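About Us

Hi, I'm Farzana Dewan, and I started Stakurex with Prasert Duangkaew after a robot we'd both signed off on crushed a tray of samples at eight in the morning, in front of the customer. I still wince! The arm had lost its home position overnight and the software just trusted the old numbers.

We quit our jobs that spring and rented a room in Gusavville. These days we're 8 people, and what we do is look after lab robots that handle trays: we find out why they drop things, bump things or stop dead, and we fix it. Lamduan Tanasarn runs the simulator (go easy on her coffee machine) and Thitima Chantharasri picks up the phone when your arm has frozen mid-reach. We're small, we're a bit loud, and we write up our own failures too, including the embarrassing ones.

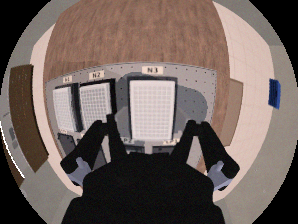
Gusavville, March

Lamduan's simulator is where we chased our worst fault of the winter. One of our own updates mixed up slot names, so a command meant for N2 could send the gripper to N3, with no alarm at all. We ran the pick 2,000 times in the sim and got 41 wrong reaches, every one of them after a restart. The arm now has to confirm the slot name before the fingers close, and if it can't, it stops and waits for a person. It's slower, and a couple of customers grumbled (fair enough). We pulled the old update from every site and wrote to everyone who had it. If you'd like the full write-up, just ask for the Lumenta report and Thitima will send it over.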